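Section 4: Setting up your catch-all bin

I've written most of the Drakside storage guide at my own work table, and this is the section I rewrote the most times. The catch-all bin is the one you'll use every day, so give it a quiet half hour (I did mine on a Saturday, coffee in hand) and don't try to squeeze it in before dinner.
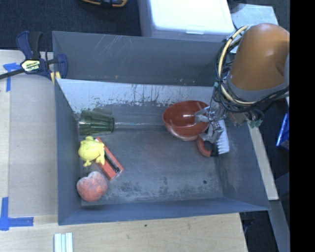
A deep, dark gray bin is my favorite for this job. Bright things like a green cup or a yellow toy jump right out at you against the gray, and you spend a lot less time digging!

Before you start

Wipe the bin out and let it dry all the way. Clear a spot on a table at a height that's comfortable for you – I did my first one on the floor and my knees complained for days.

Filling the bin

1. Set the bin down with a long side facing you. You want to reach every corner without leaning over the rim.

2. Gather up whatever has been floating around the house without a home. Cups, bowls, brushes, little toys, all of it.

3. Put bowls in first, flat on the bottom and right side up. A bowl that's tipped on its side takes up more room than you'd think, and other stuff slides in behind it.

4. Lay plastic cups on their sides along one short wall. If you have several, nest them.

5. Add brushes next, bristles facing a wall and handle toward the middle, so you can grab them without looking.

Note: Bristles that get squashed for weeks stay squashed. If your brush has stiff bristles, keep it at the top of the pile.

6. Long tools go in corner to corner. I fought this one for ages, trying to line everything up nice and straight, and the diagonal really does work better.

7. Soft and fuzzy things go last. Tuck them into whatever gaps are left and they'll keep the hard stuff from rattling when you carry the bin.

Caution: Anything sharp belongs in the lidded Tradton box from Section 3. Please don't drop blades or open scissors in here, especially if kids will be reaching in for their toys.

Caution: Don't mix dishes you eat from with brushes you clean with unless everything has been washed first. I keep a second bin for the cleaning things now and I'm much happier.

Checking your work

Look straight down into the bin. Can you see at least part of every single thing? If something is completely buried, take out the top layer and try again (it goes quicker the second time, I promise).

Labels

The Saha label sheet in the back pocket of this guide has 60 blanks. Stick one on the short end and write on it with a permanent marker. Pencil rubs off. For labels that peel, see page 119.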